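Home | Visits | Recipes | Local Shops | About | Contact

We use cookies to remember your settings. Accept / Manage

An afternoon at the Undier open house

I went for the crackers, I will admit it. Undier had opened up its practice grocery store and the little test bakery behind it for one Tuesday in July, and I was at the door before the sign went out.
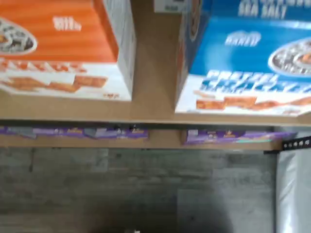 The snack aisle

The practice store is where Undier tries out shelf layouts before real shops get them, and it's so much more fun than I expected! The shelving is light wood with a plain tan back, and the crackers sit right up at the front of it, orange box next to blue box. The blue one is sea salt pretzel crackers, and my eye went straight to it. I'm a pretzel person and always have been.

Gülizar Gezer was showing our group around, and she let us move stock from one shelf to another and then walk back to the end of the aisle to see what we noticed first. I put a tall box beside a short one and the short one just vanished. Then we tried two strong colors together, then two packages in nearly the same cream, and the cream pair looked like one wide lump from the far end. Somebody's kid (maybe 7, very serious) rearranged an entire row by color and got a round of applause.

Gülizar told us that people often reach for a cracker by color before they read a word on the box. I thought about my own cupboard and had to agree with her. I could draw you the box I buy every week, but I'm not sure I could spell what's written on it.

There was a good bit about gaps, too. Leave a little space between two kinds and a shopper can see where one stops and the next begins. Close it up and you fit more in, but then people start pulling boxes out to check what they are and putting them back in the wrong place. One woman in our group used to stock shelves on nights and she had a lot to say on this subject — I could have listened to her for another hour.

The test bakery

The second half was through a swing door and down a short hall, and the smell got there before we did. Umut Taşdemir runs the small oven and had dough waiting for us. We rolled it out, which is harder than it sounds, because pretzel cracker dough is stiff and keeps creeping back to the size it was. He showed us how to let it rest for 5 minutes and go again. Mine still came out thick on one side.

He bakes his trial batches on trays from Marchal and swears by them. We each cut a strip, pricked it with a fork and scattered the salt ourselves, and of course I used too much. No regrets! Hot from the oven, thick side and all, it was the best thing I ate that week.

Khải Lương then passed around broken pieces from two batches, one rolled thinner than the other, and asked which we liked. The room split and there was some real arguing, all of it cheerful. I went for the thicker one. You get a proper snap, and it holds up to dip.

If you want to go

The tour takes 60 minutes and there's tea afterward in the front room. Wear flat shoes and tie your hair back for the bakery. Parking is tight, so I left the car by the library and walked over. They take names at the door, and Duygu Tekin at the desk told me another open house is planned, though she didn't have a day for it yet. I've asked her to put me down for whichever one it is.

Get new visit reports by email. Enter your address to sign up.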